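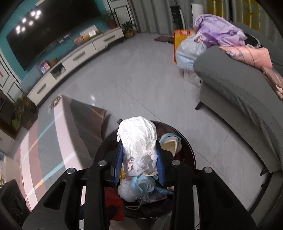 Quote for the second year first, one customer told us early on, and the first year will look after itself. The remark stayed with us, and it still describes how we work at Vusdale.

Vusdale helps companies and schools plan and budget for robots and the equipment that goes with them. We do not make machines and we take no commission from those who do. Our fee is agreed before we start and is the same whatever you end up buying, including nothing.

A good deal of our work is with jobs in ordinary rooms – picking things up, sorting, clearing rubbish. Soft and crumpled items such as plastic bags need different gripping from boxes, and that affects the price. We ask what has to be handled before we look at any catalogue.

What we do

Tamia is our planning sheet. It sets out purchase, delivery, fitting, training, spare parts and repairs over the life of the equipment, with a line for the staff time that most budgets leave out. Clients keep their copy and can change it as they like.

Sterex is our review service for equipment already in use. We check what is being spent on parts and call-outs, and say whether repair or replacement is cheaper. A Sterex review takes 2 days on site and costs £3000, plus travel.

We have now completed almost 200 plans. The smallest was for a single gripper and a set of spare pads.

Where we are

Our office is on the first floor of the Strömberg building, with a meeting room for clients. Parking is at the rear. Please ring before you come, as we are often out on visits.

Planning for next year

Bookings for October are open. If your budget has to be approved before the end of the year, send us last year's figures with your first message – it saves a meeting.

Page last updated 26/09/2023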